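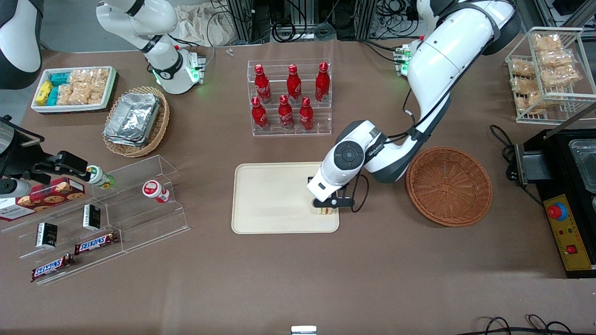
Ticket 2552 was opened by the Rivera refreshment counter on 2018-09-18 under the category Equipment, Food Service, Heating. The reporting party, Nuanchan Luangrath, stated that the black countertop unit at the right end of the snack table did not heat when switched on at the start of the afternoon service. The unit has a yellow control panel with a red emergency stop button toward the top and a small red rocker switch lower down, and the requester asked which of the two controls should be used for daily operation. The table was stocked at the time of the report, with the Coca-Cola bottles in the clear two-tier rack and the packaged crackers or puffed snacks on the white wire rack.

Priority: Normal
Location: Rivera, ground floor, refreshment counter
Asset number: 889
Assigned to: Pongsak Saithong, Facilities Support
Status: Closed

Entry 1, 13:10, N. Luangrath
The unit was switched on at 12:40. After 20 minutes the top was still cold. No smell, no noise. Sandwiches are being served cold from the tray until further notice. Please advise whether the counter may remain open.

Entry 2, 13:25, P. Saithong
The counter may remain open for cold items and bottled drinks. Please do not attempt to heat food on the unit. Please confirm the following:
Whether the emergency stop button is pressed in or standing out.
Whether the wall outlet has power when another appliance is connected.
Whether any glass container is being kept on top of the unit.

Entry 3, 13:40, N. Luangrath
The button does not move when pressed lightly. I cannot tell whether it is in or out. The outlet works; the kettle was tested in it. The clear glass container is kept on top of the unit.

Entry 4, 14:15, P. Saithong
Attended on site. The emergency stop was found engaged. It was released by a quarter turn clockwise, and the rocker switch was then moved to the off position and back on. The unit did not start. The power cable was found to be partly withdrawn from its socket at the appliance end. The cable was disconnected at the wall, inspected for damage, seated fully and reconnected. The unit started and reached serving temperature in 11 minutes.

Entry 5, 14:50, P. Saithong
Cause recorded as two separate faults: emergency stop engaged, and power cable not seated. The same cable fault was recorded for this asset in April under ticket 2360. A retaining clip has been requested from Stores, part 199.

Instructions to counter staff, effective immediately:
Use the rocker switch to turn the unit on and off each day. The emergency stop is reserved for emergencies.
Remove the glass container from the top before the unit is switched on.
Keep bread baskets, trays and packaged goods clear of the heated surface.
Route the cable behind the unit so that it does not lie where trays are set down.
When the bottle rack is refilled, lift it clear of the cable. Do not slide it.

Entry 6, 15:20, N. Luangrath
Instructions received and passed to the evening shift. The glass container will be moved to the shelf below the counter. Could a label be placed beside the rocker switch? The printed text on the panel is small and new staff do not read it.

Entry 7, 15:35, P. Saithong
Label approved. It will be fitted together with the retaining clip. The ticket is closed as resolved. Should the unit fail to heat again before the clip is fitted, please reply to this ticket and do not open a new one.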